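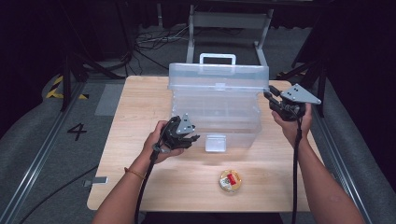 Storage box on the table, lid on, small container in front.

Section 4. Setting up the divided storage box

Last updated: September

Read this once before you start, it's short. Covers the clear box with the carrying handle and the front latch, as used at Grastgate and the Dallton room. If you have the older Lallen box with clips on both sides, go to Section 5, the lid works differently.

What you need

Box with lid
Dividers (packed flat inside the box when new)
One small clear container, the kind that sits in front of the box while you sort
Soft cloth, dish soap
Labels, one sheet
A table you can get at from both sides

4.1 Before first use

1. Put the box on the table, latch facing you. Middle of the table, not the edge.
2. Flip the latch up with your thumb. Don't pry it with a knife or a screwdriver.
3. Lift the lid straight up and set it down upside down next to the box. Handle will make it rock a little, that's fine.
4. Take out the dividers. Peel the film off both sides. Film is nearly invisible on some batches so check the corners with a fingernail.
5. Wipe box and dividers with warm water and a drop of soap. Let everything air dry, an hour is plenty.

Caution: no dishwasher. No bleach. Both will turn the plastic cloudy and the lid can warp enough that the latch won't catch.

4.2 Fitting the dividers

1. Long dividers first. Slide them down the grooves until they touch bottom.
2. Short dividers next, slots facing down, over the long ones.
3. Press each crossing with two fingers. You should feel it seat.
4. Run a hand along the top. Any divider that stands higher than the others is not in all the way. Pull it out and start it again, don't force it.

Note: you don't have to use every divider. For bigger items leave out one short one and keep it in the bag with the spare labels.

4.3 Sorting

1. Small container goes on the table in front of the box. This is for anything you can't place right away - odd screws, single buttons, caps with no jar.
2. Round things (lids, tins, coasters) stay out on the table until last. They take up a whole compartment and you'll want to see what's left over first.
3. Fill from the back row forward.
4. Heavy items low and in the middle, under the handle. A box loaded on one side tips when you pick it up.
5. Stop a finger's width below the rim. Overfilled compartments push up on the lid and small parts wander into the next one.
6. Empty the small container before you close up. If something still has no place, give it a compartment and label it "misc".

Note: beads and other very small parts, up to 1,000 to a compartment is OK but put them in a bag first. Loose beads get under teh dividers.

4.4 Labels

Write the label before you stick it. Front face, clear of the latch. Pencil or permanent marker, regular pen rubs off. The Ibrahim list in the back of this guide has the part names we use, numbers 69 through 153 are the small hardware. Please use the same spelling so people can find things.

4.5 Closing and carrying

1. Check the rim is clear all the way around.
2. Lid on, handle side up. Press the two back corners, then the front.
3. Push the latch down until it clicks. No click - open it and look for something caught under the lid, usually a divider.
4. Tug the handle once with the box still on the table.
5. Lift straight up. Other hand under the box if it's full.

Caution: never carry the box by the handle with the latch open. Do not stack anything on top of the handle.

4.6 If something's wrong

Latch pops open: lid not seated at the back, or box too full. Redo 4.5.

Dividers bow outward: too much in one compartment. Take some out, they straighten by themselves overnight.

Lid feels tight when new: normal. Loosens up after roughly 100 openings.

Scratches on the table: wipe the bottom of the box, grit sticks to it. A felt pad under each corner helps too.

Crack in the lid near the handle: stop using it and ask for a new lid. Glue dosen't hold there.

Missing dividers or labels, ask Odair Lacerda. Mornings before 10 are best.

Go on to Section 5 for the Lallen box, or Section 6 for shelf placement.

Contact: Odair Lacerda, Grastgate stores desk | Copyright Grastgate, all rights reserved | Back to top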